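Agustina Aravena
Jewellery repair and remaking, Solorcombe

1/
A few people have asked me what happens when you bring in a ring that belonged to a grandparent and want it made into something you'll wear. I did one in February that went through nearly every stage, so I'll use it as the thread.

2/
The ring was 18 carat yellow gold with a cluster of garnets, made as a dress ring and worn every day for decades. The shank had gone very thin at the back. Two of the claws had worn flat. The owner wanted a pendant and didn't mind losing the ring shape.

3/
First job is always to look at the marks. Inside the band you may find a maker's mark, a fineness mark and sometimes a date letter. On this one the maker's mark had gone, as an earlier resizing had cut straight through it. The 18 was still readable with a loupe.

4/
If there are no marks at all, it doesn't mean the piece isn't gold. It means I test it. I rub a small streak on the touchstone and use acid. It leaves no damage you would notice, and I do it on the inside.

5/
Then the stones. Garnets are fairly tough in wear but they don't like sudden heat. I take them out before any soldering. Some repairers leave them in and shield them. I have replaced enough cracked ones to have made up my mind on that.

6/
Taking stones out of an old setting is slow. The claws are often brittle and you can't always use them again. I lift them a little at a time with a fine blade and put each stone into a numbered tray so it goes back next to its neighbours. Old cut stones are rarely the same size.

7/
One of the garnets turned out to be glass. This is very common. Somebody lost a stone at some point and had it filled with whatever matched. I rang the owner, she laughed, and asked for the glass one to stay in. So it did.

8/
Now the question I get most: "Can you melt it down and use the same gold?" Sometimes. Old gold with solder joints in it can be contaminated, and it comes out full of pits or cracks when you roll it. I would sooner cut off the soldered parts and use only the clean metal.

9/
In this case there was enough clean gold for the pendant back and the loop. The claws are new metal. I write all of that on the receipt, with the weights in and out, so the customer knows which part of the piece is hers and which part came off my shelf.

10/
Cost. The pendant came to 2,060 all in, including the chain. She had been quoted 2,772 at Stovgate for a design with new stones and no old gold in it. Those are two different jobs, so I wouldn't read too much into the gap. Ask what is included before you compare.

11/
The chain took longer to choose than the pendant took to draw. She tried a trace chain, a curb and a fine rope. At 41 cm the pendant sat right in the hollow of her throat and tipped forward. A longer one let it lie flat, so we went with that.

12/
Worth knowing if you buy chains online: try the length with a piece of string first. Pin the string, hang something of a similar weight on it and look in a mirror with the collar you normally wear. Two minutes' work.

13/
Cleaning at home. Warm water, a drop of washing-up liquid, a soft toothbrush, rinse in a bowl and never over an open plughole. Dry with a cloth that doesn't shed. Fluff gets caught in the claws and then pulls on everything you wear.

14/
Don't put pearls, opals or turquoise in that bowl. Wipe pearls with a barely damp cloth after wearing and let them dry flat. Don't hang them up wet, the silk stretches. Ultrasonic cleaners are fine for plain gold, and I'd leave them alone for anything with old stones – you can't see what is holding them in. 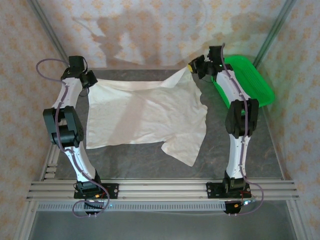 15/
Storage. Keep pieces apart. A diamond will scratch a garnet and a garnet will scratch gold. Small cloth pouches do the job. I use the ones from Jumel, though any soft pouch with a drawstring is fine. Fasten chains before you put them away and they won't knot.

16/
Insurance. Take photos of the front, the back and any marks, and keep them with the receipt. If you have a valuation, look at the date on it. Gold prices move and an old figure may leave you short. If a piece has been remade, the old valuation no longer describes it.

17/
When to bring something in: if a claw catches on a jumper, if a stone clicks when you hold the ring to your ear and tap it, or if the shank feels sharp at the back. All of these are cheap to put right early. A lost stone is not.

18/
Somebody asked about silver plate. I don't replate myself. I send that work to Sengar and it is usually back in a fortnight. I'll give you their price before it goes.

19/
The remaking list is open again from tomorrow morning at nine. Bring the piece in if you can, as I can't weigh a photo. Repairs carry on as normal, no appointment needed.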